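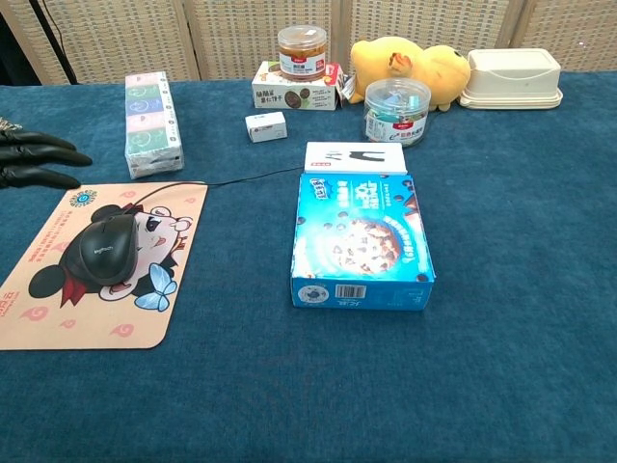
TEDHOLM, February

The bell at Tedholm Middle goes at 7:55 and by 8:10 the attendance office has its first list. Some of those kids have a fever. Some missed the bus. And a few are sitting at home on the edge of a bed with one shoe on, stomach in a knot, telling a parent they can't.

School refusal is the term the counselors use. Not truancy, the office keeps those separate. A truant kid leaves the house and goes somewhere else. A refusing kid would mostly like to be in class, and can't get through the door.

The district has 1,000 students in grades six through eight. Last year 134 of them missed enough mornings to set off the automatic letter. You know the letter if you've had one. It quotes the state code in the second line and mentions court in the fourth. One mother told me she kept hers in the glove box because she didn't want her son to find it. He found it. That was the end of March for them, more or less.

So this year Tedholm quit sending it first. Now there's a phone call, and the call comes from someone who knows the kid's name and has met him. A homeroom teacher, the band director, in one case the lady who runs the lunch register. The letter still exists. It goes out later and it's been rewritten, and the new one is shorter.

I sat in on a morning of calls. They're quick. "We missed you, what would make tomorrow easier?" Then a lot of listening. One girl wanted to come in by the side door, past the gym, so she wouldn't have to cross the front hall at the bell. Done, same day. A boy wanted to know if he could leave his coat on. A father wanted to talk about his own job for eleven minutes and the teacher let him.

What parents say, over and over, is that the mornings are the worst of it. The bargaining starts at six. You promise things. You threaten things. You're late for work again and the kid is crying and so are you, in the car, at the light on Cirkon Street. By ten he's calm and eating toast, and it looks for all the world like he was faking. The counselors say he wasn't. The fear comes down when the demand goes away, and thats exactly what makes the next morning harder.

Which is why they push for part of a day over no day. Two periods. One period. Lunch only, for a sixth grader who'd been out since before the holidays. Lunch only sounds silly until you've seen her do it, in and out by 12:40, tray and all. She's up to three classes now. Her mother isn't ready to call it fixed and neither am I.

Brusik, the next district over, went another way. A separate room, open all day, with its own teacher and its own entrance. Parents there love it. Staff are split. A few kids who went in last fall haven't come back out, and one teacher worries the room has turned into a very nice waiting area. Others say those same kids were home before, doing nothing, so what's the complaint? Fair point. Brusik has 787 students and one room with 2 aides, and there's a list to get in.

Back at Tedholm there's no room and no money for one. There's the side door. There's a reading nook in the library that counselors borrow when the librarian isn't using it. There's the Mbeki Center across the parking lot, where families can see a therapist on a sliding fee, though the wait for an after-school slot ran well into spring when I asked. Morning slots are easier to get. You see the problem.

Not everyone is sold. Two teachers I talked to think the calls reward staying home. One has a kid who shows up for third period every day and has decided third period is when school starts. She marks him present and hands him the work from first and second, and he does it, mostly, on the bus.

And some kids have a plain reason not to come, and it has a locker near theirs. The calls have turned up a few of those. A seating chart got changed, a bus route got changed. One hallway got an adult in it between fourth and fifth, who stands by the water fountain and says hi to everbody. Could have been done years ago, a parent told me, and she was not smiling.

If your own kid is stuck, the counselors' advice is pretty plain. Call the school early, the first week and not the fifth. Rule out the medical stuff with your doctor. Keep the home day boring. Ask for something small and specific, a door, a person, a period. Get it in writing if you can.

I went back once more at 8:10. The list was on the counter, one page. The secretary was already dialing.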